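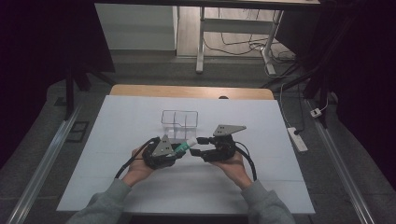
Potcombe Repair and Reuse Club: members' blog

January 8, 2024

I keep being told that the 206 is coming back. It was on the noticeboard in June, it was in the parish newsletter, and now there's a leaflet from Karnska, the firm that has taken over the route, with a smiling bus on the front and no timetable inside.

Forgive me if I don't throw out my car just yet. The old service went to Woltden every 40 minutes on paper. In practice you stood by the chip shop until you gave up and rang somebody. Karnska says the new one will be "demand-led", and when I asked at the drop-in what that meant I was handed a pen.

As far as I can gather, you book a seat the day before, by app, and it picks you up somewhere near where you asked. How near? They couldn't say. What if you haven't got the app? There will be a phone line, hours to be confirmed. And the fare, which used to be simple, will now "reflect the journey".

They also claim 1,000 people answered the survey. I'd like to know who. I asked up and down my road and found one household that had seen it, and they thought it was about bins.

I would love to be wrong. A bus that got people to the Woltden surgery and home again before dark would do more for this village than any leaflet. But I'll believe it when I'm sitting on it.

We use cookies to improve your visit. Accept / Manage settings

3 comments

hillside12: It was about bins as well. Page two.

Greco fan: They did the same on our side of Woltden. Lasted 12 weeks.

mopsy: Bit harsh, give them a chance!

Recent posts
Is the Greco kettle worth mending?
Parking at Potcombe hall, again
What the water bill doesn't tell you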